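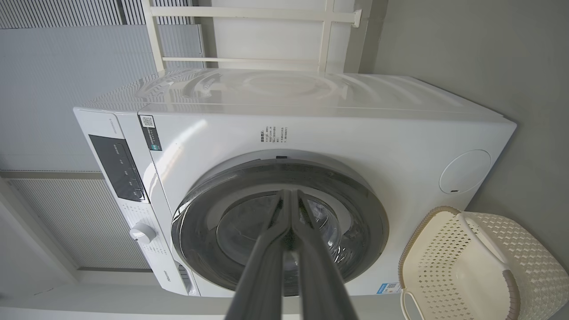
3 min read

Laundry helper wanted, part time, Kincombe guest house

We are a small guest house on Avgate and we look for a person who will take care of our laundry from June. The work is four hours each morning, starting at 8:30. It is mostly washing, drying, folding and bringing things back to the right room. There is no cooking and no reception work, and you will not be asked to do it when somebody is sick.

Our guests stay long. Many are here for a month or more while they work in the town, so we wash their own clothes as well as our towels and sheets. This is the part of the job where I ask for the most attention. A towel can be replaced easily, but the favorite jeans of a guest cannot, and last year we paid for two sweaters that shrank.

What you will do

You collect the bags from the rooms and check the number on each bag. You empty the pockets. You sort by color and by fabric, and you read the care label in every piece of clothing, also when it looks like a simple T-shirt. Denim is turned inside out and washed with other dark things, never with towels. The clothes of one guest are not mixed with the clothes of another guest, even if the drum is half empty.

The washer is a white front-loading machine with a touch display and a round program knob on the left side. The printing on the front, above the door, is in Chinese. You do not need to read Chinese. Mrs. Chang, who did this work before and now helps us only with the ironing, wrote all the programs in English in a notebook, and we use maybe five of them. She will be with you for the first mornings and show you how much to load and how to clean the filter.

After each wash you wipe the door seal and the glass and leave the door a little open. We had a bad smell in the machine one winter and we do not want it again.

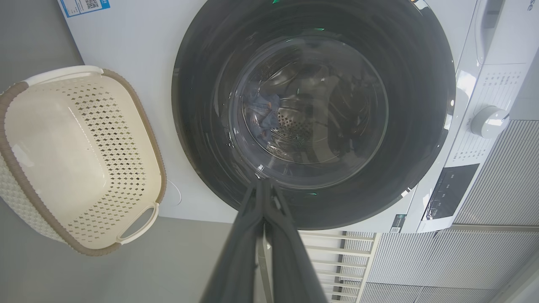

Clean clothes and dirty clothes never go in the same basket. When you take out a load, please turn the drum once by hand and look at the top and the back, as small socks like to stay there. What can go in the dryer goes in the dryer, and the rest hangs on the rack in the back hall. Folded clothes should be at the door of the guest before 12:30.

You write each load in the laundry book: room number, program, and anything unusual, for example a stain which did not go out or a button that was already missing. It takes one minute and it has saved us from many unpleasant conversations.

Who we look for

You do not need experience in a hotel. If you have washed for a family, you know most of it already. You should be able to lift a full basket and carry it up one floor — the house has no elevator. Basic English is enough, but you must be comfortable to ask when you are not sure. We prefer somebody who lives near, as the first bus arrives only at 8:50.

What we offer

A contract for one year, paid every month, with paid vacation. Work clothes and gloves are from us. Coffee and a breakfast are included, and you may wash your own laundry here after your hours. The trial period is three weeks, also paid in full. If both sides are happy, we can talk about more hours in the autumn, when we open the rooms in the Flellodard building next door.

How to apply

Please write a short letter, by hand or by e-mail, and tell us when you could begin and which mornings are difficult for you. A photo is not necessary. You can leave the letter at the reception, 266 Avgate, between 9 in the morning and 6 in the evening. I will answer every letter, but please give me a few days for it.

Ernő Lakatos
Kincombe guest house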